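We use cookies to remember your settings and to count visits. Accept | Manage preferences

Prenau Toys Puts Its Small-Toy Range Back on the Table, and Leaves the Big Claims Out

2/7/24
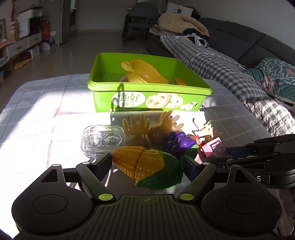
What is in the range

Prenau today reopened orders for Semuser, its line of small tabletop toys for home play corners and waiting rooms. The line has 12 pieces. The best known is the two-part ear of corn, with a kernel-covered tip and a base wrapped in a green ribbed husk. The halves press together and pull apart again. That is all it does, and we are not going to describe it as a learning system.

Also back are the amber-brown pronged toys, soft and rubbery, which buyers tend to order in pairs. Some catalogs in our trade sell toys like these as a cure for restlessness. We have seen little to back that up. They are pleasant to squeeze. They look good in a sunny window, and they pick up lint.

A word about "educational"

Prenau dropped the word from its packaging in December. Our sister workshop in Rosau argued for keeping it, on the grounds that shops expect to see it. Perhaps they do. A child who puts a toy corn back together may be learning about halves, or may simply like the feel of it, and we doubt that a sticker on the box settles the question.

We also stopped printing age-by-age skill charts. The old one made 3 promises per toy, and our own staff could not agree on what most of them meant.

Storage, which we got wrong

Last year's storage boxes drew complaints, and the complaints were fair. The lids were stiff, and small pieces ended up under the sofa anyway. The new box is shallower and opens flat. We expect it to help a little - no box has yet made anyone tidy up.

Orders and returns

We shipped 2,802 sets in the last run. Retail distribution is again handled by Chung, and shops should allow 2 weeks for delivery. Toys can be returned in any condition short of chewed. Replacement halves for the corn are sold separately, husk end or tip end, as customers seem to lose one and never both.

Prenau makes small toys and play-table goods for homes, shops and waiting rooms. Samples are available to press on request and need not be sent back.

Get our newsletter! Enter your email address to sign up. You can unsubscribe at any time.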